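Chapter 9
Mutual Aid Societies and the Schools They Built

In the winter of 1871, a group of freedmen in a river town met in the back of a cooper's shop and agreed to pay a small sum each week into a common box. The money was for burials. Within a few years it was also paying a teacher, renting a room, and buying slates. The school came out of the burial fund, and for a long time the two were kept in the same ledger.

This chapter is about societies of that kind and what became of them. Chapter 8 dealt with the churches, and there is some overlap. Many members belonged to both, and meetings were often held in the same building. But the societies kept their own officers, their own rules, and their own money, and they left a different sort of record.

What the Records Show

The main source for this chapter is the Gosamham collection, a set of minute books and dues rolls copied and indexed by Hema Subramaniam. It holds 1671 pages from 31 societies. Most of the books are incomplete. Pages were torn out for scrap, and several volumes stop in the middle of a year with no explanation. Where dues rolls survive, they give a name, a trade, and a weekly payment. Laundresses, draymen, barbers, and brickmasons appear most often. Women are listed as full members in many of the rolls and as officers in a few.

The minutes are brief. A typical entry gives the date, the opening hymn, the sick visited, the sums paid out, and any fines. Fines were common — for lateness, for speaking out of turn, for missing a funeral. 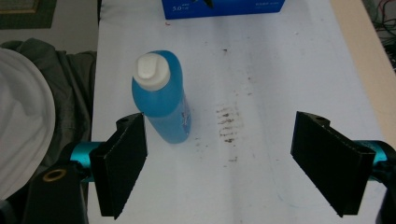

From Burial Fund to Schoolroom

The largest society in the collection had 294 paying members at its height. Its school began with evening classes for adults, and day classes for children were added later. Parents paid what they could, and the society made up the rest. When the county opened a public school for Black children, the society did not close its own. It kept the evening classes going and used the day room for teacher training.

Historians disagree about how to read this decision. Vasanthi Thevar argues that members did not trust the county to keep paying its teachers. Others point to the evening students, who had no place in the county school at all. Both views are taken up in Section 9.3, along with extracts from the minutes.

Terms to Know

Dues roll
Lodge
Normal school
Relief committee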